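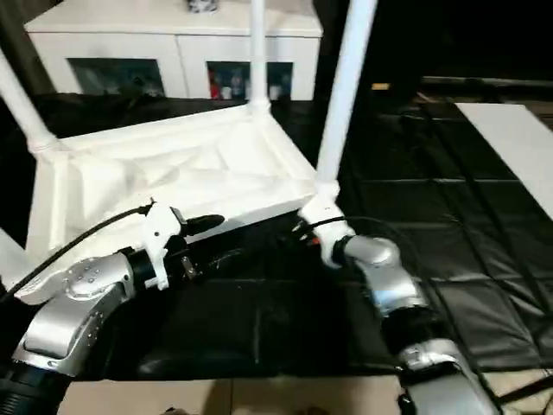 Planning and Budgeting for a Two-Arm Cell: Frequently Asked Questions

Last updated Apr 27, 2021

We get a lot of mail from small shops and school labs that want two arms working on one table and have no idea what to write on the purchase request. I love these questions, so keep them coming! The answers below come from our own buying rounds at Ilirier and from the people who have been kind enough to send us their spreadsheets. Page kept up by Dymphna Mac Giolla.

Do I need two arms, or can I start with one?

Start by writing down the jobs. If everything on the list is small enough to pick up in one grip and put down somewhere else, one arm will keep you busy for a long time. Two arms earn their place when the part is big, awkward or open in the middle: frames, stands, racks, shelving, anything with long legs that swing when you push on one end. One arm steadies, the other works. You can do some of that with clamps and a fixture, and for a single part that never changes, a fixture is cheaper. We have shops that change parts every few days, and for them the second arm paid off in fixtures they never had to build.

If you're on the fence, buy one arm and a table wide enough for two. Leave the second set of mounting holes drilled and capped. Please, please leave the holes.

What should go in the budget besides the arms?

More than people expect! The arms get all the attention in the meeting, and then the rest of the list shows up in dribs and drabs. Our standard list:

Grippers, plus spare fingers
Mounting brackets (and the hours to design them)
Cable, cable ties, strain relief, a spare of every connector
Table or base frame
Table covering
Controller cabinet or shelf space
Emergency stops, one in reach of every place a person stands
Lighting
Freight and unloading
Training days
Parts to practice on

That last line gets left out of nearly every plan we see. You will want things you are allowed to scratch. On the Marino cell we spent $636 on practice parts in the first quarter and would happily have spent more.

How much should I set aside for gripper fingers?

Fingers are consumables. Treat them like drill bits. We pay $147 for a set of narrow pointed fingers, and we put four sets per arm in the first year's plan. Pointed ones get into tight corners and around fittings beautifully, and they also bend first. If your team can print or machine their own, the cost drops a lot, but put somebody's hours against it so the number is fair.

Can we print our own brackets?

Yes, and I'd encourage it. Printed brackets are a great way to find out where the gripper really wants to sit before you pay for metal. Print them, use them, break one or two, change the shape, and then decide. Some of ours have stayed printed for good. Budget for material and for a few failed tries, and keep every version of the file with a date on it.

What kind of table covering do you recommend?

Whatever you can replace without a meeting. Plain sheeting is cheap and quick to swap, and dark colors make white parts easy to see. Two cautions from experience. Glossy sheeting throws reflections, which matters if you plan to use cameras. And white parts under strong lights can wash out completely on camera, so all the edges you care about vanish. Matte covering costs a little more, and dimmable lights cost a little more than that. I'd buy the lights first.

Sheeting also arrives folded, and the creases stay. For rough handling that's fine. If you're placing small parts, ask for it on a roll.

How much floor space should we plan for?

Measure the biggest part you will ever handle, stand it up the tallest way it can go, and then draw the arms around that. People draw the arms first and find out later that an upright pole on a stand reaches right into the path of an elbow. Tall parts eat up space above the table that looks free on a floor plan. A side view of your layout is worth an afternoon.

Allow a walkway on every side where a person might need to reach in. We use 30 inches as our bare minimum and like it wider. Cabinets and storage can stand behind the table as long as the doors still open with a part in place.

What about cables?

Make the loops generous, route them along the arm, and try every pose you expect to use before you tie anything down for good. A loop that hangs nicely at rest can drape right over the work once the arm reaches forward. Buy the longer cable. The difference in price is lunch money.

Should we buy used?

It can be wonderful! Our second cell, which everybody here calls Boris, was put together almost entirely from used gear. Ask the seller for running hours, the controller software version, and whether the license moves with the arm. Get the license answer in writing. Then set aside money for one joint service per arm in the first year. Boris needed both of his, at $1545 for the pair, and he was still well under the price of new.

For anything safety-related (stops, relays, scanners) we buy new.

Which software should we choose before we buy?

You don't have to choose before you buy, but you do have to check that your arms will talk to it. We run Skinell for scheduling and the arm maker's own tools for motion. If someone on your team already knows a package well, that is worth more than a feature chart. Ask each vendor for a trial period that starts on the day your arms arrive and not on the day you sign.

How long does the whole thing take?

For a two-arm table with off-the-shelf arms, our last plan went in before spring and we're aiming for first useful parts in July. The arms were quick to come. The table took longest. Order your table on the same day as the arms, or earlier if your purchasing office lets you.

Who needs to be in the planning meeting?

Whoever will load the table every day. They'll spot the reach problems and the door that won't open. Add the person who signs, the person who looks after electrical work in your building, and, if you can get an hour of their time, someone who already runs a cell like the one you want. Go visit them too. Bring a tape measure and ask what they'd move.

We only have money for part of it this year. What comes first?

Table, stops, lighting, one arm, one gripper, spare fingers. In that order, if the budget office makes you split it over several requests. A second arm slots into next year's plan easily when the table is ready for it.

Can you look over our equipment list?

Sure! Send it as a plain spreadsheet with one item per row and tell us the largest and smallest part you plan to handle. A sketch of the room helps a lot, even a pencil one. Replies usually take a week or so, longer in July when we're busy with our own installation.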